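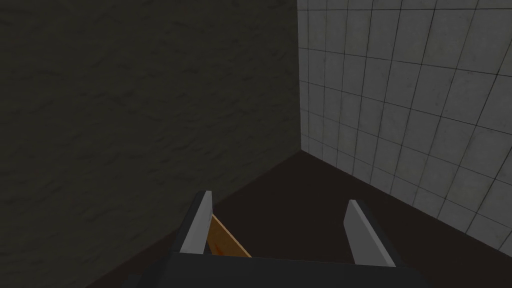
Lerno Live Music Club — Members' Board

Topic: Dosto's surprise encore with Xia

ghizlane_s
Okay, who else stayed up for the Dosto stream?? I cried when Xia walked out for the second verse! They haven't sung together since May and I'd given up hope — best 2 songs of the whole tour for me.

gezagy
Sorry, no. Her mic was way too low and he sang over her. The Trivden show was better.

ghizlane_s
Trivden had 66 minutes of music and no encore, come on!

vdanko
Géza's right about the mic, but I loved it anyway (the slow ending!). Anybody got the set list?

blath_h
Posted it in the set list thread, 29 August 2023. Xia's part starts right after the drum solo.

gezagy
Fine, I'll watch it again with headphones. Still voting Trivden.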